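24 shares
3 comments

Section 8: Loading the Two-Door Cabinet

Read this section after the cabinet has been assembled and leveled (Section 7). It covers putting box files and folders away, and checking the doors and hinges once there is something on the shelf.

8.1 Before you start

The cabinet has one fixed shelf with an upper compartment above it and an open area below. Flat items go on the shelf. Keep the lower area for taller items, which are covered in 8.4.

1. Wipe the shelf and the bottom panel with a dry cloth. Sawdust from the screw holes tends to collect in the back corners.
2. Open both doors all the way. With only one door open, wide files catch on the edge of the other.
3. Label each file before it goes in. Place the label toward the right, where it can be read without pulling the file out.

CAUTION: Do not lean on an open door or use it to steady yourself. The hinges carry the door and nothing else.

8.2 Placing the first file

4. Start at the left side of the shelf. Lay the first file flat with its spine facing out.
5. Push it back until it stops, then pull it forward a little so you can get your fingers behind it later.
6. Bring the next file to the front of the cabinet and hold it clear of the top board until you have decided where it goes.
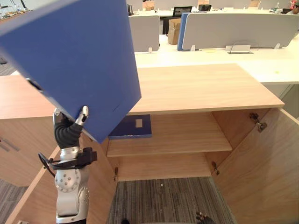 Fig. 8-1. Blue file held in front of the open cabinet. Dark blue file already flat on the left of the shelf.

7. Lower the file below the edge of the top board before moving it inward. A hard corner will dent the front edge of the wood.
8. Set it down flat beside the first file if there is room for both. If not, stack it on top with the larger file underneath.

NOTE: Files with a finger hole should be turned so the hole faces out. Aisyah Rahman in the Indlow office stores hers the other way, with the labels on the back, and that is fine if the whole office does the same. Pick one way and keep to it.

8.3 Checking the hinges

Do this once the shelf is loaded, and again in June if the cabinet is in daily use.

9. With both doors open, look at the gray hinges on the doors and on the inner side walls. Each one should sit flat against the wood.
10. Tighten any raised screws by hand. Do not use a power driver - the screws strip easily in soft wood.
11. Look along the shelf from the front. If it dips in the middle, take the files off and go back to Section 7.

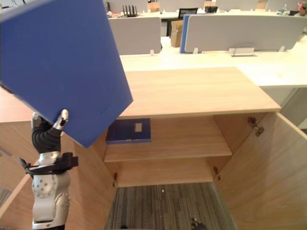

8.4 Using the lower area

12. Stand tall binders upright with a bookend on the open side.
13. Leave a gap between the binders and the door hinges so the doors can close fully.
14. Close the right door first, then the left.

Send corrections to this section to Harish Lodhi. Last revised 3 December 2018.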